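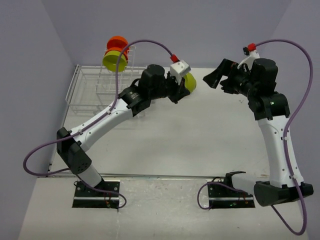 FOLTSTEAD, 1/13/21 - Skurkine today confirmed the return of Urho Mustonen to the celebrity interview series Redero for a run of 22 episodes, beginning in August.

Mustonen left the series after 356 episodes. His contract covers hosting and voice-over, with an option for a second run. Terms were not disclosed.

Episodes will be recorded before a studio audience at the Solanki Theater, which seats 399. Each episode carries two guests, one from music and one from television. Guest names will be released one week ahead of broadcast. The social media segment, in which guests read out and answer messages from fans, is retained - its running time is unchanged.

Audience tickets are free and limited to two per household. Applications open in the spring through the Redero website.

Press accreditation requests should be sent in writing to the Skurkine publicity office.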